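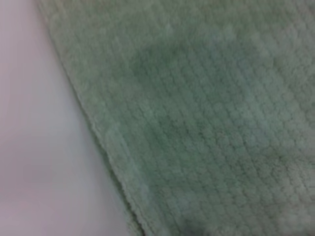

Sage-green cloth on a pale surface

Section 2: Setting Up Your Show List

Welcome to the fun part! Once Kerus is on your TV, the show list keeps track of every series you follow, including the ones that slip off the schedule for a few weeks and come back on a different night. This section was updated in March 2020 for the new guide screen.

Before you start, make sure the box is connected to your home network and the guide has finished loading. The first load can take some 20 minutes, so go make popcorn.

1. Press Guide, then choose My Shows.

2. Type the first few letters of a title. Pick the series from the results (watch out for remakes with the same name!) and press Add.

3. Choose New Episodes Only or All Episodes. Reruns fill up a box fast, so most people are happier with the first one.

Note: If a network moves a premiere, the new date shows up in orange. Your recording moves with it, and you don't have to touch a thing.

4. Turn on Return Alerts. You'll get a message two days before a show comes back from its winter break. We love this one!
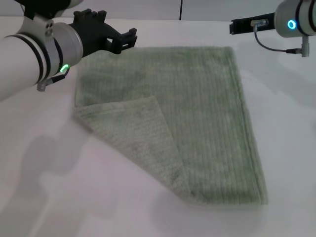

5. Open Channels and check that Hetau and Woritside are both ticked. Local specials often run on these, and they're off by default. Hetau is channel 1757 in the guide.

6. Press Save. Wait for the green check mark before you leave the screen.

Caution: Don't unplug the box while the list is saving. You could lose your whole list and have to add every show again.

If a show won't save, write down the code on the screen. Code 3598 means two recordings overlap; go to Conflicts and choose which one gets priority.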